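Tissue Handling Project: Progress Report to the Koivisto Fund

Dated 2023-11-18

Hello again from the Tinport shop. You asked for the plain version of what went wrong this period and where your money went while we fixed it, so I'll skip the usual activity table (it's in the spreadsheet) and just tell you.

The short story is that we had an unplanned arm movement, nothing and no one was hurt, and we stopped all two-arm work for seven working days until we understood it. The longer story has a gripper in it.

You may remember that since April we've been teaching the Warov cell to pull single tissues out of a soft pack and set them down. Paper is a lovely, awful thing to work with. It weighs next to nothing, so the gripper's force reading barely changes whether it has one sheet, three sheets or no sheet at all. We'd planned 222 pulls for this round with both arms live, one working the pack and the other standing by to take over. We kept the painted cloth down over the slats the whole time, because the busy pattern is the hard case for the vision side and you specifically asked for hard cases.
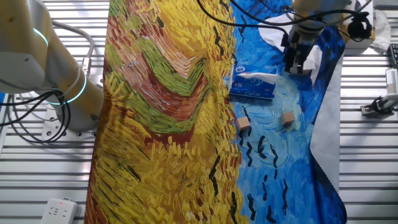 The Warov cell with both arms in view, tissue pack and two wooden cubes on the printed mat.

So, the fault. On pull 39 the working arm closed on the tissue, decided it had missed, and went back for another try. Fine so far! But the retry routine sent its "I'm clear" message before the arm had backed off, and the second arm took that as its cue to move in. The two grippers came close enough that I hit the stop button. I would love to tell you the software caught it first, but it didn't. The separation check was reading the position the arm had been told to go to, and the arm wasn't there yet.

I filled out an incident form that same afternoon and sent a copy to your office, along with the joint logs. We then took both arms down to crawl speed and went through the handoff code line by line, which was as fun as it sounds. The message order was our own mistake. The bug in the separation check came in with the Gundia motion package, and we've written to them about it. They've confirmed it and we're running a patched copy while they sort out a proper release. 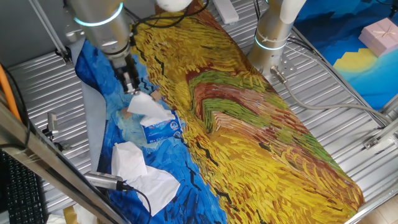

The trickiest part has been deciding what counts as a miss. The old rule was purely about force, and with paper that's close to guessing. We've now added a look from the overhead camera before any retry is allowed, and if the camera and the force reading disagree, the arm holds still and waits for a person. It's slower, and I won't pretend I enjoy walking over to press "continue" as often as I do, but I'd much rather have that than another afternoon like the last one.

We also found a second, smaller problem while we were poking at everything. Sometimes two sheets come up together and the arm drops both wherever it happens to be. There's no safety issue there, it just makes a mess and throws off the next pull when a stray sheet ends up in the way. I've put that one on the list for next period.

Since the restart we've done 200 pulls at reduced speed with no early "clear" messages and no stops for separation. That makes me cautiously happy. I'm not ready to go back to full speed, and I'd like your okay before we do. What I'm proposing is one more batch at the present speed, this time with the second arm deliberately sent in late and early, to see if we can provoke the fault on purpose.

On money, the pause cost us staff time but no parts. I've moved the hours out of the travel line, which had plenty left in it, and the new total still matches what you approved. If you need that as a formal budget change, send me the form and I'll get it back to you the same day.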